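Sorting Small Stuff: What I Learned From a Tabletop Full of Blocks
Final report, Everyday Spaces studio
Rasha Boutros
October 7, 2018

So my project started with a junk drawer. Mine, to be exact, the one under the microwave in the apartment, which had gotten so full of batteries and tape and takeout menus that it only opened halfway. I wanted to know whether the containers you put things in change how well you put them away, and Arnout Desmet (my advisor on this) said fine, but please test it with something simpler than your drawer. That's how I ended up with blocks!

The setup is a square table with a slate-blue top and a black metal border, with a light wooden board on each side. I used three containers: a deep-ish black bin, a shallow orange-red tray and a shallow blue tray. The blocks are red or green. I called the whole thing Brerkix, mostly because every project in our studio needed a name by the second week and I panicked.

Each round began with the blocks mixed up on the tabletop, and the job was to get them into containers by a rule. I wrote 6 rules. The easy ones went by color, and the annoying ones went by size or by which way up a block had to sit. In total I logged 111 rounds, and 47 of those had at least one block end up in the wrong place. I was expecting fewer, to be fair.

The bin was the troublemaker. With a shallow tray you just set the block down and you're done, it can lie any old way and you still see all of it. In the bin, blocks want to stand up or pile on top of each other, and once there's a stack at one end you have to work around it. My notes from the bin rounds are full of little complaints like "tipped again" and "why is this one sideways."

Matching colors also helped less than I thought it would. Putting green blocks in the orange-red tray sounds confusing, but after a few rounds it felt normal — I only messed it up when I had just switched rules. What really slowed things down was having the trays too close to the middle, where all the handling happens. I moved the blue one toward the lower right corner and kept it there.

If I did it again in November, I'd add a second bin with lower walls and swap the blocks for real drawer stuff, like keys and rubber bands. I'd also write down the layout before every round. I skipped that at the start and had to throw out a whole afternoon of notes.

The drawer has two shallow trays in it now, and it opens all the way.

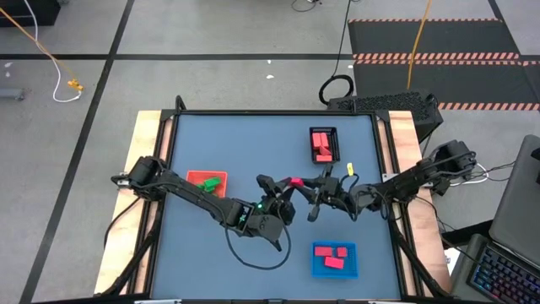 Figure 1. A red block over the table, with the bin and both trays in use.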